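Jovden Bench Mat, Large, Black

$49.00
In stock. Ships from our Stirnell workshop, usually the next working day.

I sold sewing notions for a long time before I ever sold a mat, and the mat only came about because I got tired of chasing beads across my own kitchen table. You know the sound. One tips over, then the whole tray goes, and you're on your knees with a flashlight at ten at night (I still find them behind the stove). So I went looking for something big, black and a little bit grippy, and everything I could find was either the size of a place mat or smelled like a tire shop. The Jovden is what I ended up having made, and I've been working on one ever since!

It's a soft-faced rubber mat with a cloth top. The top has enough drag that a bead, a screw or a button stays more or less where you drop it, but fabric still slides when you want it to. The underside is plain rubber and holds onto wood and laminate really well. On glass it's so-so, and I'd put a bit of shelf liner under the corners.

Why black? I get asked this a lot. I tried gray first and then a green called Prakach, which I loved, and which made every single pale thread look dirty. Black shows up pins, white card, brass, pretty much anything you'd hate to lose. It does show lint. I keep a sticky roller in the drawer and give it a once-over before I start.

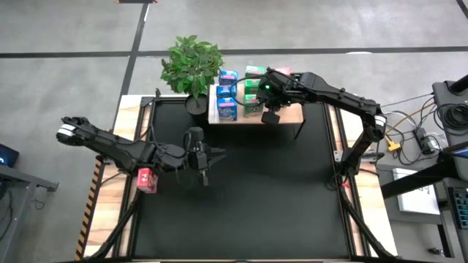
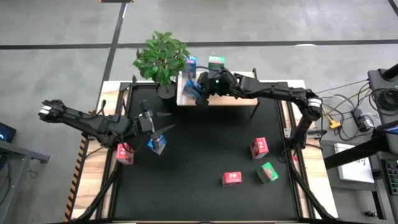 Large black mats on wood-edged tables, with a raised wooden shelf at the back.

Sizing: measure the flat part of your table and leave yourself a finger's width all the way around. If yours has a raised lip or a frame, measure inside the lip, please, as I can't take back a mat that's been trimmed. You can cut it yourself with a sharp utility knife and a metal ruler. Go slow, three or four light passes, and flip it over so you're cutting from the rubber side.

Breaking it in: it comes rolled, and it will want to stay rolled. Lay it face down overnight with some books on the corners and it'll be fine by morning. There's a faint smell for a day or two. Mine was gone by the weekend with the window open.

Cleaning: lukewarm water, a drop of dish soap, a soft brush. Hang it over the shower rail to dry. No bleach, no dryer, and keep the iron off it (I've done that one for you, and the mark is still there). Candle wax comes out if you let it harden and pick at it with a fingernail. Super glue doesn't come out of anything.

What people use it for: beading, model kits, board games, puzzles, watch straps, repotting seedlings, and one very long 1,000-piece puzzle of a harbor that a customer told me lived on hers from October until spring.

If you'd like something for under the table too, the Mahawong floor runner is cut from the same rubber with a ribbed face, and I'll combine shipping if you order both.

Returns: 14 days, uncut, in the tube it came in. Send me a note first so I know to look out for it.

Customer rating: 4.7 out of 5 (187 reviews)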